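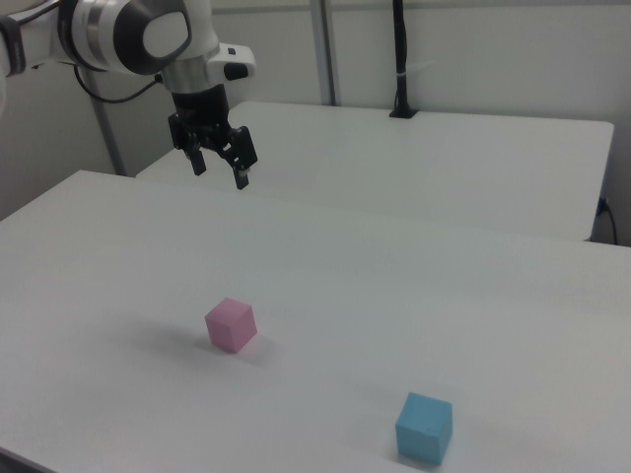

Pink cube, blue cube, white table. The blue one is closer to you.

Why the Blue Cube Looks Bigger (and Other Cube Business)

Look at the two cubes on the table. Which one is bigger?

If you said the blue one, your eyes have been had. The cubes are roughly the same size. The blue one takes up more of the picture for a dull but important reason: it is nearer.

Near things look big, far things look small

You already know this, even if you have never said it out loud. A bus at the far end of the street looks small enough to put in your pocket. By the time it reaches your stop it is as big as a bus. At no point did it grow. Bus drivers would find that very awkward.

What changes is how much of your view the thing fills up. Hold your thumb close to one eye and it can cover a house. Stretch your arm out straight and the same thumb covers a window, if you're lucky. Your thumb has stayed thumb-sized the whole time.

There is even a rule for it. Move something twice as far from your eye and it looks half as wide. Move it three times as far and it looks a third as wide. Artists use this rule when they want a flat drawing to look deep, and call it perspective. They were very pleased with themselves when they worked it out, and they had a right to be, as it is surprisingly hard to draw.

So why aren't we fooled all day long?

Because your brain is quietly doing sums. It knows a lot about the world: that people don't shrink when they walk away, and that tables are mostly flat. When you look at the cubes, it notices the tabletop stretching away from you and works out that the pink cube is further back. Then it adjusts. Most of the time it does this so fast that you never get to thank it.

Take away the clues and the brain struggles. If the cubes were floating in fog, you would have a hard time telling a small near cube from a large far one. This is why people on foggy hills sometimes get nervous about sheep.

One colour, several colours

Now look only at the pink cube. It is pale pink all over, except that it isn't. The top is lighter and the sides are darker.

It hasn't been painted that way specially. The top face catches more light than the sides do, so it looks paler. If you were colouring this cube in, you would need at least two pinks, and possibly an argument with whoever has the good pencils.

The blue cube does the same thing, a little more shyly. Its top is only slightly lighter than its front.

Those differences matter. Colour every face exactly the same and your cube turns into a flat shape with too many corners.

What the shadow is up to

A shadow is a place where some of the light has been blocked. It isn't made of anything, so you can't pick it up, although most people have tried by the age of two.

The pink cube's shadow is soft and grey and stretches to the left. Soft shadows have blurry edges. You get them when light comes from something wide, such as a cloudy sky or a big window, or from several places at once. A small, bright torch in a dark room makes a much sharper one.

A shadow also does a useful job for the artist. Where it touches the bottom of a cube, it tells you that the cube is sitting on the table. Leave it out of your drawing and your cube will hover, like a cube with somewhere better to be.

What makes a cube a cube?

A cube has six faces, and every one of them is a square of the same size. It has eight corners and twelve edges. From any one spot you can see three faces at most, unless you have a mirror or are cheating in some cleverer way.

Suppose you made a cube with edges 7 centimetres long and wanted to cover it in coloured paper. Each face would be 7 times 7, or 49 square centimetres. There are six faces, so you would need 294 square centimetres of paper. In practice you will need more, because you will cut one piece wrong. Everybody does.

Try it yourself

You will need two cubes the same size (building blocks are fine, and so are sugar lumps if you can leave them alone), a table and a torch.

Put one cube near the edge of the table and the other as far away as you can reach. Crouch down, shut one eye and look at them both. Measure each one with your thumb, keeping your arm straight. Which is wider?

Next, slide the far cube slowly forwards until the two are side by side. Watch it catch up.

Now for the torch. Draw the curtains and shine it on one cube from high up, then from low down. The shadow will be short, then long. Move the torch round to the other side and the shadow will swap sides too, because a shadow always falls away from its light.

Last of all, draw both cubes, one near and one far. Make the near one bigger, even though you know perfectly well it isn't. Give each a pale top, darker sides and a shadow. If a grown-up tells you that you have drawn them different sizes, send them off to look at a bus.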